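On 28 May 2002, Sveva Bellini wrote:

> Is the Bretow trip still on for June? I have 16 names on my list and the Wevari hostel wants a deposit. Also who has the tents from last year, I only found 4.

Yes still on. Sorry for the slow reply, been moving apartments.

Deposit is 30 a head, pay Sveva directly please, NOT me. Hostel won't hold beds without it. If you're camping at Cekside insted you owe nothing yet. 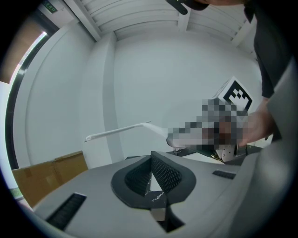 Tents: the other 4 are in my mother's garage, one has a bent pole. Will bring them all to the next meeting. Somebody else bring a stove, mine leaks.

Bus leaves from the Machala lot, same as last time. Early. Don't park by the loading doors, two people got towed.

Still need a second driver for the gear van. Reply to me off list if you can do it, or know somone.

More when I've talked to the hostel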